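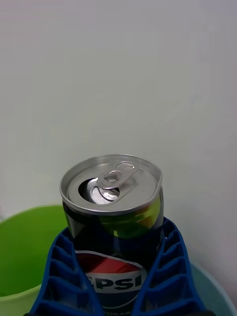
Naledi Venter thinks the drift on rig B is the clamp and wants it swapped before we log any more hours. I have left it on for one more run so that the two sets can be compared.

Notebook > Water testing > Hardness titrations

2024-11-21

Tap samples from the Ilusstead and Doltley sites, EDTA titration, 50 ml aliquots, pH 10 buffer. Indicator made up fresh this morning – the old bottle had gone brown and the end point was dragging.

Ilusstead, first draw: three titres, agreeing to 0.1 ml. Mean works out at 200 mg/l as calcium carbonate. Second draw the same within error.

Doltley: first titre high, discarded (overshot, my fault). The next two agree. Not working up the figure until the blank is repeated. Savvas Karras used a different batch of deionised water for his blank in April and the two may not be comparable.

Rig B: burette reading creeps down between fill and start. Left standing for 41 minutes with the tap closed, it lost 0.2 ml. Tap greased and reseated, then left again – no change in the rate. If Naledi is right the barrel is being pulled out of true at the lower jaw. Check with the spare clamp from the Prirkley bench.

To do: repeat blank x 6. Restandardise EDTA against the calcium stock. Ask Polyxeni Spanos which shelf the buffer concentrate went to. Doltley bottles are in the cold store, second rack, labels facing in.

Contact: Owen Water Laboratory, bench office | Back to top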